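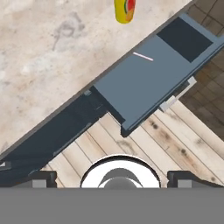
Gripper view in the simulated kitchen: stone countertop, small yellow can, and the blue-gray appliance with its bar handle.

Wallell Kitchen Sim Pack - reader questions

What do you get for the money?
A license for 2 machines, the kitchen scenes, one two-finger gripper model and a task list. The price is 2259 up front, plus 217 a year for updates. The seller, Zerero, calls the updates optional. Skip them and your scenes stop matching the support pages, so I'd call that a stretch.

Does "3000 kitchens" mean 3000 layouts?
Not as I read it. Clive Gosling went through the scene files for us and found the same floor plans coming back with new counters and floors. That's still useful for training the vision side. It won't teach an arm much about reaching around a new corner.

Are the handles any good?
They look fine. My complaint is with how they grab. The contact settings out of the box are very forgiving, and a sloppy grip that would slip on a real bar handle may pass here. Tighten them before you trust a success score.

Will a policy trained on this work on my real arm?
Zerero says yes and points to its own demo. I asked for the raw logs in September and am still waiting.

Can I use my own gripper?
Yes, with some file editing. Maureen Nuttall got hers loaded in an afternoon - the manual says ten minutes.

Is there a trial?
Yes, one kitchen, no saving. Run it before paying.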